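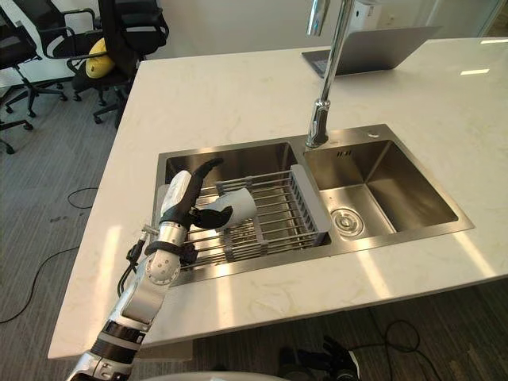
Against the Dishwasher, Mostly

I have owned a dishwasher for three years and I use it to store baking sheets. Friends take this as a sign of poverty or religion. It's a preference. I like a sink with two halves, a rack over one of them, and a cup turned over to drip.

The two halves matter. A single big basin is what the kitchen magazines want you to buy now, the kind you could bathe a Labrador in, and I have washed dishes in one at my sister's place in Zurham. Everything goes into it together. The knife is under there, along with the lasagna pan, and you go in by feel. With a divider you have a wet side and a waiting side, and you know where the knife is.

Then there's the rack. For most of my life I had the kind that sits on the counter over a plastic tray, and the tray grew things. My neighbor Shengli Yao finally talked me into the rods that stretch across the basin, so the water falls where water is supposed to go. He had been saying this since November. He is insufferable about it, and he was right, and I bought him lunch.

The rack does have its faults. It holds a day's worth of cups for two people and not one soup pot. Plates lean on it like men outside a bar. Wycliffe Mwakyusa, who sold me my countertop in Trindham and has opinions about everything put near it, maintains that a rack should be folded up and put away when the dishes are dry. I asked him when that was. In my house there's always one cup on it, usually mine, usually from an hour ago.

A man at the appliance store told me a new machine would save me 1492 gallons a year, a number he had ready. Maybe so. I'd spend the savings on rinsing things before I put them in, as everyone I know does, standing at the sink with a sponge, washing the dishes so they can go be washed.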